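Ticket 2374: Right leader arm lags follower in simulated cloth task
Product: Temano teleop bridge
Reported by: Prokdale site
Assigned to: Tatiana Gajdoš
Opened: 22 Mar 2018
Status: Open, workaround in place

Problem

Operator drives two simulated arms with a pair of hand-held leader arms. Left side tracks fine. Right side starts fine, then falls behind. After a few minutes the right gripper closes well after the operator squeezes the trigger. Restarting the bridge clears it for a while. The demos recorded in that state can't be used for training: the command log and the joint log no longer line up.

Steps to reproduce

1. Start the simulator with the Dullurau cloth set.
2. Home both leader arms and start the bridge.
3. Record demos back to back without restarting.
4. Compare command and joint timestamps per arm.

Log extract, right arm

bridge: right queue depth 2
bridge: right queue depth 1657
bridge: right queue depth 3638
bridge: warning, right queue not draining

Left queue depth stays at 2 for the whole run.

Tried so far

Swapped the USB cables between leader arms. Fault stayed on the right.
Swapped the leader arms themselves. Same.
Turned off cloth self-collision. Frame rate went up, lag unchanged.
Went back to the February build of the bridge. No lag. This build has no wrist view, so Prokdale can't stay on it.

Renders from the affected setup:

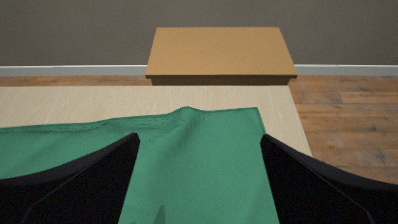
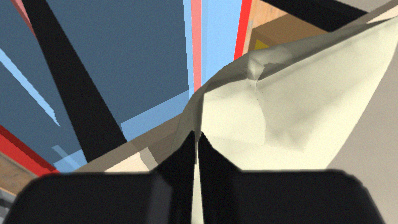
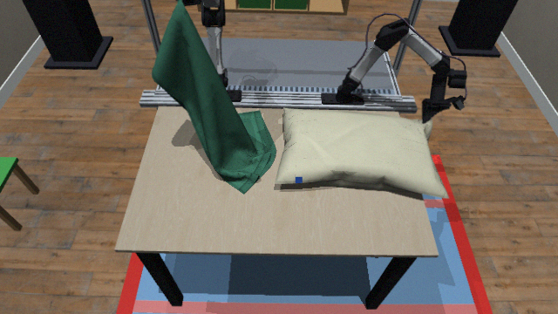 The February result points at the wrist view code. In the newer build each arm's command loop also handles the frames for its own wrist view, and on the right arm it looks like the loop waits for a frame before it sends the next command. Michalík reported something close to this on a single-arm cell, but their ticket was closed without a fix. To rule out the task itself, please repeat the run with the roles switched. In the overall view the left arm appears to be holding the green cloth up while the right gripper hangs above the pillow, so the right arm has nothing in its fingers at that point. Let the right arm do the lift and leave the left one idle, then send both queue logs. If the right queue still grows, load on the gripper is not a factor.

Update from Prokdale

Ran it with roles switched. Right queue grew the same way. Left stayed at 2 while idle.

Update, T. Gajdoš

Thanks. Confirmed in the source: the right loop is started with the blocking flag set, the left loop without it. Copy and paste error in the launch file. Set wrist_block to false under right_arm and restart the bridge. Wrist frames may drop now and then, but commands will go out on time.

Do not try to repair the old demos by shifting timestamps. The delay is not constant within a recording. Delete them or move them out of the training folder.

Keeping this open until the launch file is corrected in the release. Prokdale to attach a full-length queue log with the flag changed.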